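Aston Hall Users Group
Minutes of general meeting, 2019-07-01

Meeting opened at 7.30 pm in the supper room. 16 members present. Apologies were received from the Villalba Street playgroup and the garden club.

Minutes of the June meeting
Read and accepted. One correction: the fee for the supper room is per session, not per hour.

Hire bookings
Bookings are up on last winter, mostly because the dance class has moved over from Skurnberg while their floor is being redone. They have asked for the main hall on two evenings until the end of term. Agreed, provided they finish by 9 pm and put the chairs back. The late fee stays at $30.

Heating
The wall heater nearest the kitchen is still tripping the switch. The electrician has looked at it and recommends a new unit. Quote received for $414 fitted. A second quote was asked for in June but has not come. Moved that we accept the first quote. Carried.

Tables
Discussion on whether to buy cloths or leave the tabletops bare. The craft group would like them bare as cloths slip during cutting out. The card players would like cloths as the light shines off the wood at night. Agreed to leave the tops bare and buy a small number of felt covers, to be kept in the tall cupboard. Hot urns are to go on the steel bench only.

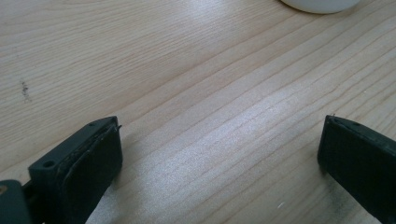

Light-coloured wooden tabletop with light reflecting off the grain

Wax polish is not to be used on any table. A damp cloth is enough, and the spray under the sink is for the kitchen benches.

Car park
Potholes at the Sindus Road entrance are getting worse. Council has been written to twice - no reply yet to the second letter. Agreed to send photos and ask for a date. Hirers to be told to use the side gate after heavy rain.

Spring fair
Nearly 200 flyers are left over from last year with the wrong date on them. These can be used as scrap by the playgroup. Stall fees unchanged. The sausage sizzle still needs a second barbecue, and the garden club will be asked if theirs is free.

General business
Two keys to the side door have not been returned. A reminder will go out with the next newsletter.
The piano is due for tuning. Held over to the next meeting.

Meeting closed at 8.50 pm.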